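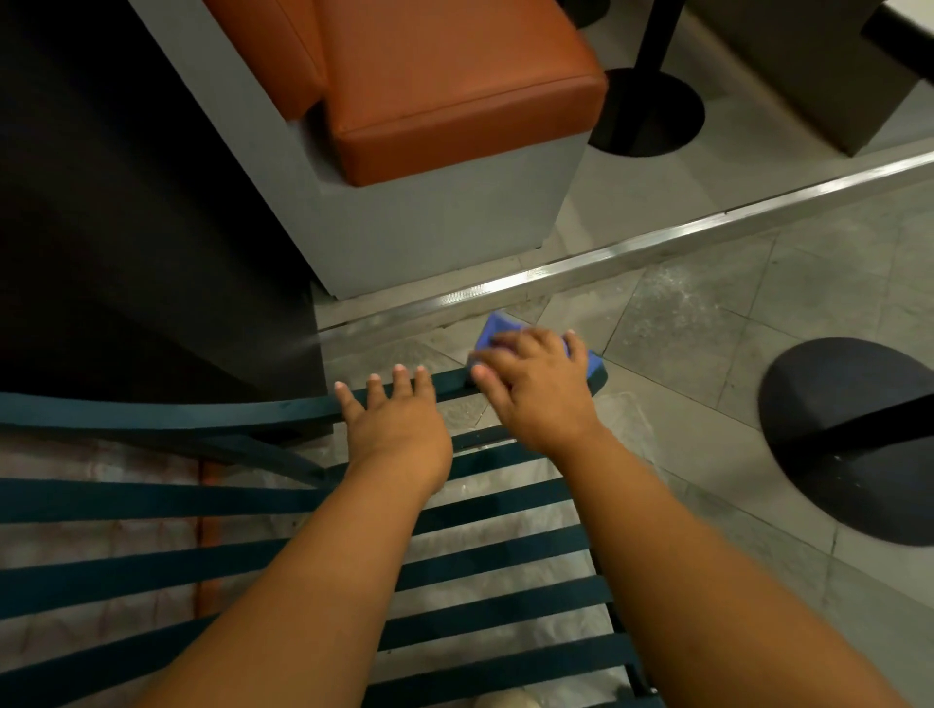
Sultport Secondhand Garden Furniture Prices

Asking prices and sale prices for used outdoor furniture sold in the town of Sultport and the villages up the valley as far as Brorneldale. Version 2.

Last updated: December 24, 2024

What is in the package

prices.csv - the main table, one row per item sold
sellers.csv - seller type and district, no names
conditions.txt - the wording used for each condition grade
changes.txt - what changed from the first version

There are 200 rows in prices.csv. Each row is one sale: a single chair, a bench, a table, or a set sold together under one price. Sets are marked with "yes" in the set column and should be left out if you want the price of a single piece.

Columns in prices.csv

item_id: a short code, never reused
item_type: chair, bench, table, lounger, set
material: steel, cast iron, aluminum, wood, wicker, plastic, mixed
finish: painted, powder coated, oiled, bare, unknown
condition: a number from the scale in conditions.txt
asked: first advertised price, whole dollars
sold: final price, whole dollars
days_listed: days from first notice to sale
set: yes or no

Empty cells mean the value was not known. Zero in the sold column means the item was given away, and those rows are real sales for our purposes. Please do not treat them as missing.

How the prices were collected

Most rows come from notices on the board at the Griline store and from the paper receipts kept there. The rest were sent in by sellers on a short form. Items listed for more than 60 days without a sale were dropped, which pulls the average time to sale down. If you are studying how long things sit unsold, this table will not help you much.

Condition was graded at drop-off by whoever was at the desk. Painted metal was the hardest to grade. Chipped paint on a sound frame is graded as surface wear, and rust that has gone through a bar is graded as damage. In the first version these two were mixed up, so the old condition column should not be compared with the new one. 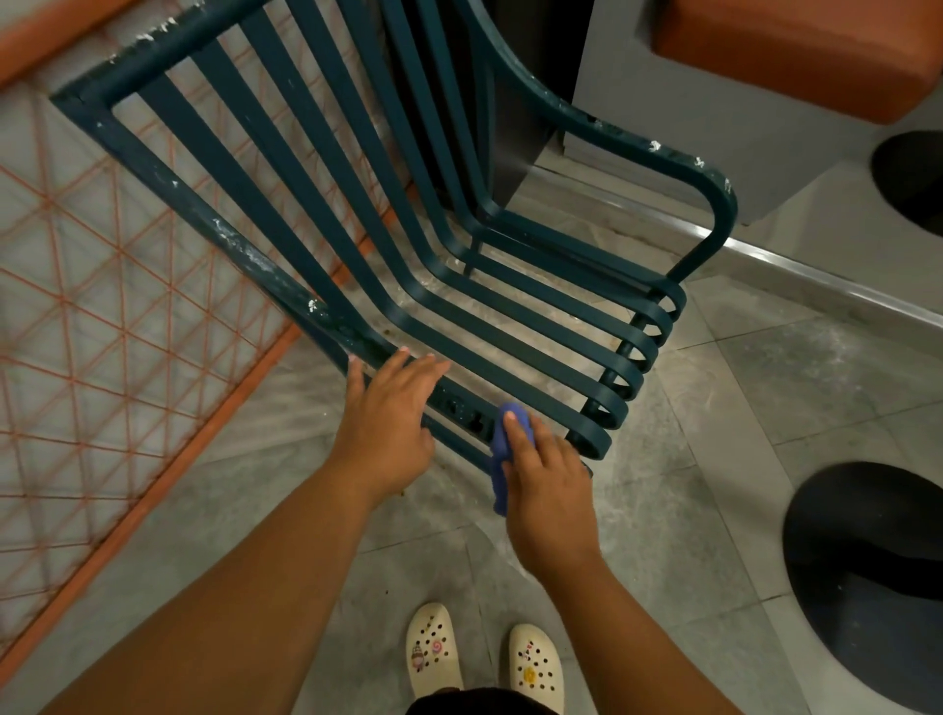
Can I use the asking price when the sale price is blank?
It is better to leave those rows out. Sellers in this area usually come down from the first price, and the gap is larger for sets than for single pieces.

Known problems

Material was filled in by eye. Some items marked "steel" may be cast iron, and aluminum is probably undercounted. The finish column has the same weakness, and painted and powder coated pieces are easy to confuse once they have been outside for a few years.

May has far more sales than any other month. We did not correct for this.

Delivery is included in a few of the sold prices and we could not separate it out. The Berchtold auction rows were removed for that reason, and also because the buyer's fee was not written down the same way each time. 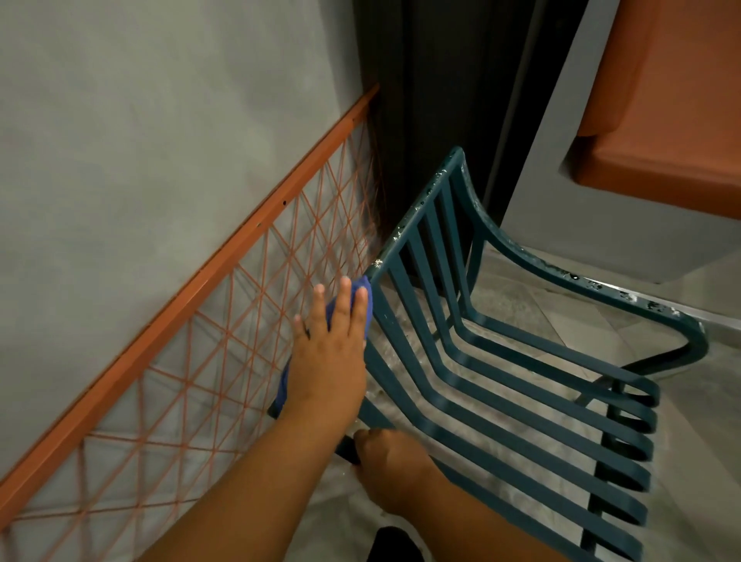 Magdolna Somogyi
Data editor, Sultport Secondhand Prices

I look after the table and answer mail about it. Gebhard Camenzind typed in the older receipts, and Lleucu Rowlands checked the condition grades against the drop-off slips. Mistakes that are left are mine to fix.

Using the files

The files are plain text with commas between values, saved as UTF-8. They open in any spreadsheet program. Turn off automatic date conversion before you open prices.csv - a few of the item codes look like dates and will be changed without warning.

You may copy, change, and share the data, including in paid work, as long as you name the source. Seller names and phone numbers were never part of the package, so please do not write to ask for them.

Corrections

Send the item_id, the column, and the value you think is right. A copy of the receipt helps. Fixes go into the next version and are listed in changes.txt under the item code.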